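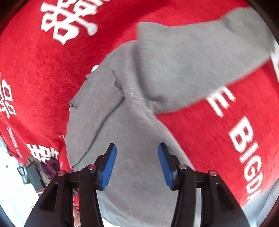 Prero Soft Goods
Data card, release 3

Summary

Prero is a set of 3879 recorded demonstrations of people handling clothes and blankets with a hand-held gripper. It was put together to help answer a narrow question: can a two-finger machine fold the laundry in an ordinary home yet? Our short answer is that it can do parts of the job. It is still poor at picking up a garment that has been dropped in a heap.

Tasks

flatten: spread a crumpled garment on a bed, sofa or blanket
fold: fold a garment that already lies flat
pick: grasp one layer or one whole item and lift it clear
stack: place a folded item on a pile

Most episodes last under a minute. Longer ones, mainly flatten, were kept whole.

Surfaces and items

Recording took place in homes, on whatever people fold on. Backgrounds are often busy. Printed blankets with large lettering are in the set on purpose, as models trained on plain tables tended to take the edge of a print for the edge of the cloth. Soft, brushed fabrics such as sweatshirt fleece are common. Silk and knitted lace are rare.

Splits

train: 3000 episodes
validation and test: the remaining 879, from homes not seen in train

Results so far

We trained the Lonel baseline on the train split and ran it on a bench arm with the same finger shape. It finished 77 percent of fold trials when a person laid the shirt out first. Starting from a heap, it finished fewer than one in five. The usual failure is closing on two layers when one was wanted. Sleeves folded under the body are the next most common.

A person does the same shirt in a few seconds. The arm took over 60.

Known problems

Grip force was not recorded.
Labels for "one layer" and "two layers" were made from video and are sometimes wrong.
A batch recorded in August has timestamps that drift. Use the frame index for those.
There are no wet items.

Use

Free for research. Please don't report fold results without saying how the garment was laid out at the start.

Maintainer: Carmela Serra. Send label corrections as a plain list of episode numbers.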